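Pillside Sets Its Equipment Budget for Two-Arm Garment Folding

DRURSTEAD, November. Pillside, the laundry and garment care company based in Drurstead, has approved the purchase of 4 two-arm folding cells for its finishing floor, with the order to be placed in two stages. The first 2 cells are paid for out of this year's equipment budget. The other 2 are penciled in for next year and will go ahead once the first pair has worked through a full season of regular orders.

It is the largest single equipment purchase Pillside has planned since moving to the Kiiskinen building, and people here are thrilled about it. Folding takes more hours than any other job on the finishing floor. It is also the job that has changed least over the years, even as washing, drying and pressing have all been updated around it.

"We have wanted to do this for a long time, and I can't tell you how good it feels to have a line in the budget with folding written next to it," said Aatos Oksanen, head of equipment planning at Pillside. "A shirt is a hard thing for a machine. It's soft and it never lands the same way. Watching two arms work on one is a joy, and I've probably spent more of my lunch breaks doing that than I should admit."

The plan follows a long stretch of comparing options under an internal project called Inia. The team looked at large fixed folding machines, which are fast but want the same item over and over, and at smaller cells with two arms working over a table. Pillside's orders are mixed, with shirts, aprons and dark work clothes often arriving in the same bag, so the smaller cells came out ahead. They also fit through the existing doors, a point that got a round of applause at the planning meeting.
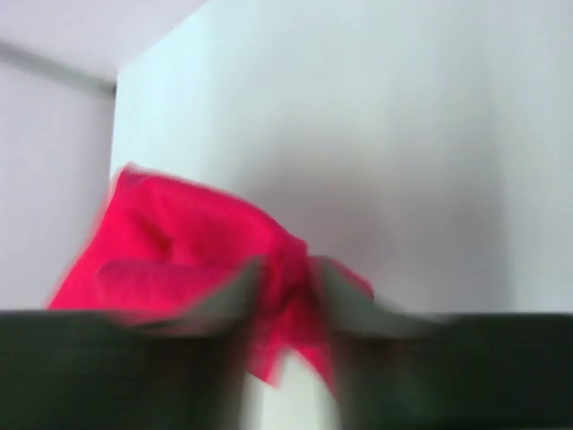
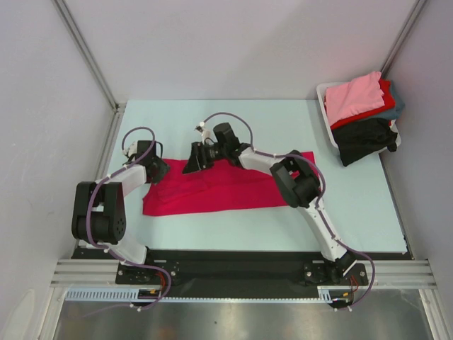
Folding work under Project Inia: red cloth at the gripper, and the two-arm cell with a bin of folded clothes at the back of the table.

The budget covers a good deal more than arms. Each cell has its own lines for the table and enclosure, cabling, spare gripper fingers, training hours and a service agreement. Fingers got special attention from the team. They are small parts and cheap next to an arm, but they touch every garment that goes through, and Pillside would like to have a drawer full of them on day one. Money has also been set aside for replacement cables and for a second set of bins, so that one set can be loaded while the other is in use.

Floor space was planned with the same care. The 4 cells will take up 300 square feet along the north wall of the finishing floor, including room for carts and for a person to stand comfortably at each one. Power for all four positions will be put in at the start, even though two will sit open for the first year. Doing the electrical work once costs less than calling the crew back, and it keeps dust off the clean side of the building.

Before signing off, the team wrote a list of 108 garment types that pass through Pillside in an ordinary month and sorted them by how well they suit the cells. T-shirts and simple flat pieces will go first. Pleated items, anything with long ties and most formal wear will stay with the hand-folding team, who helped write the list and had strong opinions about sleeves.

No positions are being cut as part of the plan. Folding staff will be offered paid training to run and look after the cells, and several have already put their names down. Training begins as soon as the first pair is installed.

"My advice to any shop our size is to start with the clothes," Oksanen said. "Go through the bags, write down what's in them, and then talk about machines. Our spreadsheet got a lot shorter after that!"

Pillside will open the finishing floor to customers and neighbors on a Saturday once the first cells are in place. Details will be posted at the front counter in Drurstead.

About Pillside
Pillside washes, presses, folds and delivers garments for households, restaurants and small businesses in and near Drurstead.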